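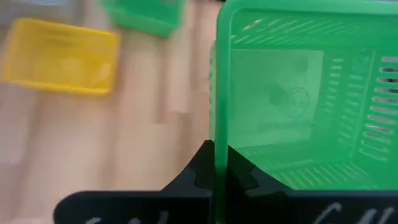
I've been fighting a war against paper since December, and I think I'm finally winning it. You know how it goes. The mail comes in, it lands on the end of the kitchen counter, somebody puts a school form on top of it, then a receipt, then a library book, and by the weekend there's a drift. I tried a wall file (too fiddly), I tried an accordion folder (out of sight, out of mind) and I tried one of those pretty wire letter racks that holds four envelopes and then throws up on you. What ended up working was a green plastic basket with slots all over it, the see-through kind, and the see-through part is the whole trick! If there's a sheet of paper lying in the bottom I can tell from the side that it's there, even if through the green I can't really read a word of it. It bugs me just enough that I go and deal with it.

I have to give credit to my neighbor Hajnalka Kocsis for this one. She was over for coffee and I was doing that thing where you shove everything to one side with your forearm so there's room for the cups, and she said, "Why don't you just use a basket?" I gave her a whole speech about how I'd be making a prettier pile and that's all. She let me finish, drank her coffee, and the next morning there was a basket on my porch. Ha.

So these are the rules, such as they are.

Everything made of paper goes in the basket the minute it comes through the door. I don't sort it and I don't stand there in my coat opening things. Before, I'd open an envelope, read half of it, decide it was boring and leave it on the stairs, and then spend an evening in a panic hunting for the car insurance. Now if it's lost, it's in the basket. I have said "look in the basket" so often that my son says it back to me when I can't find my glasses.

After supper on trash night, I carry the whole thing over to the table and go through it. I set the kitchen timer for 17 minutes (it was going to be 15, but I overshot the dial the first time and it turned out to be just right). Junk goes straight in the recycling. Bills I pay right there on my phone. Anything with a date gets written on the calendar and then tossed, unless it's one of those forms that has to go back signed. Those go in the kid's backpack that second, with me standing over the backpack.

What's left over is the keep stuff, and that's where I was always getting stuck. My aunt Brenda Sowerby kept every utility bill from 1970-something on in shoeboxes, and I have her genes. My limit now is one folder per year. When it won't close, something has to leave. I did the old folders over the holidays and shredded so much that I filled five grocery bags — the shredder had to have a rest on the back steps in the middle because it was starting to smell.

A few things I found in the pile, in case it makes you feel better about yours: a $200 rebate form that had expired (I did say a bad word), the manual for a toaster we don't own anymore, two birthday cards I'd written and never mailed, and the warranty for the dishwasher, which I'd been told by a certain person in this house was definitely thrown out. It was not thrown out. I put it on his pillow.

Now, the basket isn't perfect. Skinny things can work their way into the slots, and receipts are the worst for it, so those get clipped together with a clothespin before they go in. It also does nothing for magazines, which are too heavy and bury everything else. I still don't have a magazine answer. They're on the floor by my side of the bed if you want to know the truth, and if you've got a system for them please tell me about it in the comments!

Dusting it is easy at least. It goes in the sink with some dish soap and I run an old toothbrush through the slots, then it sits upside down on the rack overnight. Just don't do what I did and wash it on trash night, when you've got a week of mail sitting on the counter waiting for somewhere to go. By morning there was a library book on top.

Next up is the drawer under the microwave. I opened it yesterday to see how bad it was, saw the batteries and the soy sauce packets, and shut it again. Give me a week or two.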